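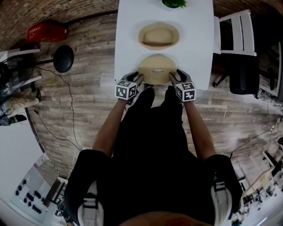 Two hand-held grippers on a straw hat during the Drerow comparison trials in Nerkeck.

FOR IMMEDIATE RELEASE

Drerow Shares Results of Side-by-Side Gripper Trials on Soft, Light Objects
Textured pads come out ahead on straw hats, while smooth pads keep their lead on boxes and bottles

NERKECK, February 26, 2026 – Drerow, a developer of hand-held grippers for recording manipulation work, today published the results of its first full comparison of two jaw designs, known in the workshop as Rusu and Zindamar. Over nearly 300 recorded attempts, operators used both designs on objects that bend, slide and spring back, and the differences were bigger than the team expected.

The Rusu jaw has been Drerow's standard since the first units left the bench. It has a smooth pad and a straight edge. The Zindamar jaw is newer. Its pad is textured, and its edge curves into a rim that flares outward, so that two pads facing each other form a wide V. Both fit the same gripper body, which made it possible to swap jaws between rounds and leave everything else alone.

"We had been arguing over these two pads since October, and it was a real pleasure to stop arguing and start picking things up," said Lovisa Viklund, who leads hardware testing at Drerow. "A straw hat is a wonderful test object. It weighs next to nothing, the brim flexes, the crown dents if you squeeze too hard, and you know right away when you've done it wrong!"

Operators worked standing at a white table with a gripper in each hand, wearing shoulder straps. Marker cubes on the grippers let the tracking software follow each hand separately. The tasks were kept plain: lift a hat by the brim, turn it over, set one hat on top of another, and move a hat from one end of the table to the other without letting the brim touch down.

Stacking was the hardest of these. With the Rusu jaws, operators needed a second try on 69 attempts, most often when the brim slid sideways as the two hands came together. With the Zindamar jaws that number fell to 37. Both designs were given the same number of attempts, and each operator alternated between them.

The picture was different for rigid objects. On small cartons and plastic bottles the smooth Rusu pads let go more cleanly, and operators said they could place things more exactly. The flared rim on the Zindamar jaw also made it harder to slide a fingertip under anything flat. Two operators preferred Rusu overall for that reason, and their comments are included in full in the trial notes. 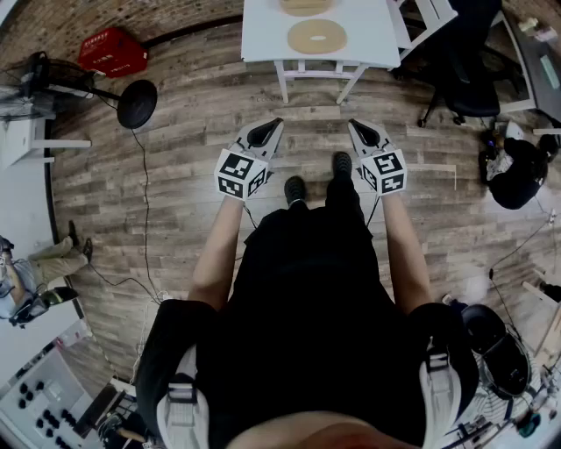

What Changed Along the Way

The first round of trials taught the team as much about cables as about pads. Operators asked for more slack so they could reach across the table without feeling a tug at the wrist, and longer leads were fitted before the second round. The straps were readjusted for shorter operators too, a small change that made longer sessions much more comfortable.

Marker tracking also got some attention. When both grippers closed on the same object, the cubes came close together, and in early recordings the software sometimes swapped left for right. A new set of marker patterns fixed the mix-up, and the affected attempts were run again so that they could be counted fairly.

Camera position was the last open question. Drerow tried four mounting angles for the camera on the gripper and settled on one that looks forward from just behind the jaws. Both pads stay in view at all times, along with a good part of the room, and reviewers found it easy to spot the moment when a brim began to slip.

"I love watching those recordings," Viklund said. "From overhead you see what the arms are doing. From the gripper you see why it worked or why it didn't. We went back and forth between the two views for every missed grasp, and I think we learned something from each one."

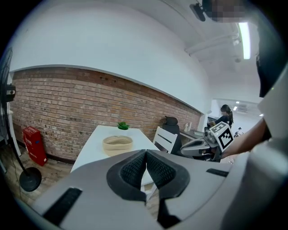
The jaws and their textured pads as recorded by a gripper's own camera, with a second gripper at right.

Next Steps

Drerow will offer both jaw designs with its hand-held grippers, and current users can request a Zindamar set to fit on the units they already own. A third pad, with texture only along the outer rim and a smooth center, is being molded now. It will go through the same hat tasks as the first two, plus a new set with folded towels and paper bags.

The trial notes, including the task sheets, operator comments and retry counts for each object, are available on request. The team would be glad to hear from other groups who test on soft objects, especially anyone with a good way of scoring dents.

About Drerow
Drerow designs and builds hand-held grippers and recording equipment in Nerkeck. Its workshop handles jaw design, molding and operator testing under one roof.

Media contact
Lovisa Viklund, Hardware Testing, Drerow

###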